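List archives – Browse by thread – Browse by date – Search – Subscribe

Print this message | E-mail this message

Filed under: Lending collections, policy and loans

Subject: Re: Loan periods for seed packets and garden tools
From: Daiane Quintana, Flarkdale Public Library
Date: Oct 24, 2019

Dear colleagues,

I am replying on behalf of the Flarkdale branch to the question from the Rocha branch, which I quote in part for those who joined the list after it was sent.

> Our board has asked us to set a single loan period for
> everything that is not a book. At present the garden tools go
> out for a week, the baking pans for three weeks, and the seed
> packets are not due back at all. Patrons find this confusing
> and so do the staff at the desk. Has any other branch moved to
> one rule for all of it? If so, did late returns go up or down?
> We would also like to know how you handle replacement charges.

Flarkdale moved to a single period of two weeks when the non-book collection passed 300 items. It now stands at 341. The change was made in two stages. Kitchen items and games went first, and tools followed once the desk staff were satisfied that the new due dates were printing correctly on the receipts.

Late returns on kitchen items fell. Late returns on tools rose slightly in spring and then settled. We believe the spring increase was a matter of weather, as a patron who borrows a tiller in a wet week will often keep it until the ground can be worked. The branch now allows one renewal on any outdoor item, provided no hold has been placed. Renewals may be made by telephone or at the desk. They cannot yet be made through the online catalog.

Seed packets remain outside the rule. We record them as given and not as loaned, and they do not appear on the patron's account. Rocha may wish to do the same, as a due date on a seed packet serves no purpose and produces overdue notices that staff must then clear by hand.
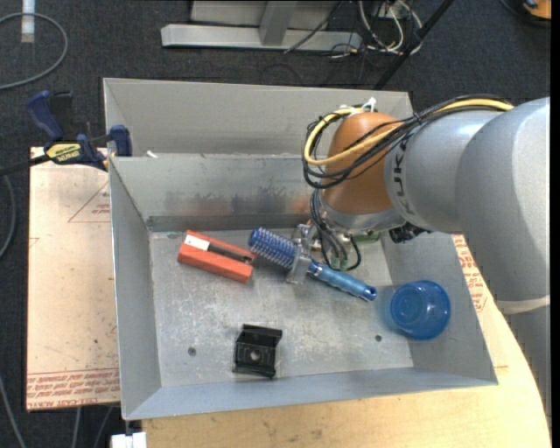
On replacement charges, our schedule follows the purchase price, less a set amount for each full year the item has been in the collection. Lost small parts, such as a beater or a game piece, are charged at a flat rate. The full schedule is kept under Form 2602, and I can send a copy to any branch that asks. Please note that section 2 of the form still refers to the old one-week period for tools. It will be corrected in the December revision.

Two further points may be of use. The Fitstead branch keeps a paper checklist with each item that has more than one part, and the patron and the clerk both initial it at checkout. We have adopted this practice and recommend it. Bitemia, which supplies our storage bags, has changed the size of its medium bag – branches that reorder should measure their shelves before doing so.

Questions about the schedule may be sent to me directly. Questions about the catalog settings should go to the systems desk, with the branch name in the subject line.

Sincerely,

Daiane Quintana
Circulation Services
Flarkdale Public Library

Previous message | Next message | Reply to list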